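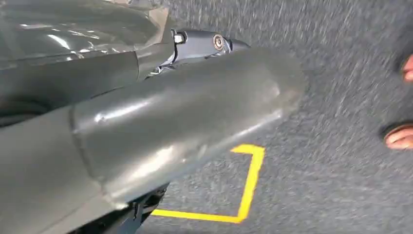 Re the start pose question, quick one before I head off. We had the same drift at Istine in April and it came down to where the operator thinks "home" is. On the controller side home is a set of joint angles, fine, but the base creeps over a morning and then your joint angles are perfect and the whole robot is 2 cm off. So we go by the floor now. Yellow tape on the carpet, right-angle corners, and the operator lines up on a corner by eye before hitting record. The wrist view is good enough for it even though the finger cover hides part of the tape when you're down low. Don't wait for the tape to be fully in view, you'll be there all day.

Quoting the earlier mail so I answer the right bits:

> Hi all, we're at 19 demos for the floor-level crate task, teleop only, and replay is all over the shop. Same script, same gains. Operators swear they start in the same spot. Three questions:
>
> 1. Is anyone resetting the base between takes or just the arms?
> 2. How many demos before you bother training? Ekpo notes say 10, which seems low.
> 3. Do you let people stand near the robot while recording? Ours keep wandering in to fix things and I'm not sure whether to bin those takes.

1. Both. Base first, then arms. If you do arms first you end up nudging everything again and the arms are wrong by the time you're happy.

2. 10 is ok for finding out your setup is broken. Not for much else. We didn't get anything I'd show people until more than 100, and a fair few of those were rubbish from the early days that we shoud have tossed. 19 with a drifting start is probably worth less than 10 clean ones. Sorry.

3. Depends. Feet at the side of the view, leave it in. Hands on the crate mid-take, bin it. We had a rule that any person in view meant a redo and we threw out half a day for nothing. 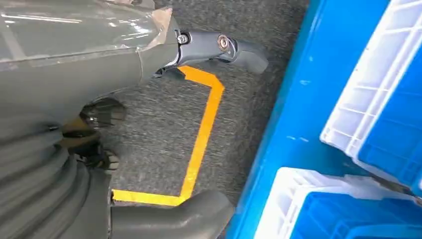 **Eren**

PS couple more things I forgot, then I really have to go.

Crates. Keep the blue ones off the tape! With the big crate side running down the right of the wrist view there's only a strip of carpet left to steer by, and if someone shoves a crate over the line the operator will happily line up on the crate instead and never mention it. Check for that in your 19. Scrub to the first second of each take and look at the gap between the tape and the nearest crate. If it jumps around, there's your problem, or a good chunk of it.

Film on the body: still on ours, taped down. Glossy, so it throws white streaks into the wrist cam near the top left. I was going to peel it, got told to leave it till the Boka unit goes back. Whatever you do, do the same for all the demos, don't peel halfway through a set.

Also slow down the approach. Our carpet is speckled and it smears as soon as the arm moves at any speed. Tape edges hold up ok. We ask people to pause for a beat at the corner before going for the crate, costs nothing and gives you a sharp view to trim from.

Haven't tried hand guiding for this one so can't help there. If anybody has, floor height specifcally, please post. Will send the reset script tonight if I can find which laptop it's on.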